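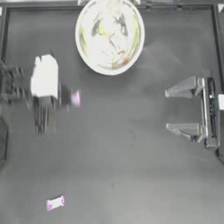 Photo: Nuria Sotomayor

Candy bowl for the front desk

tedia_8: White bowl, gray table, one small wrapped piece. Vamora says a bowl like this holds 300. I doubt it.

rovville: Heaped, maybe. I got 247 into mine and they slid off.
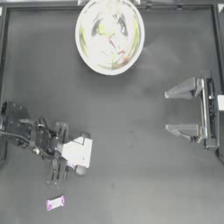
White bowl, one small packet on the table

tedia_8: So the number is sales talk.

teixeira3: Disagree. Depends on the candy - flat packets stack fine. 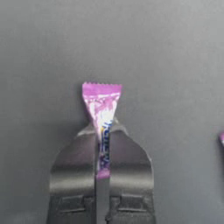 Re: wrapper colors

rovville: Purple and white looks nice. Does anyone pick by color, though?

teixeira3: My guests do.

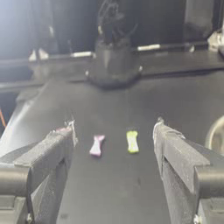
Pinkish-purple and yellow-green, side by side

tedia_8: Still not sold. I'd put out eight and see.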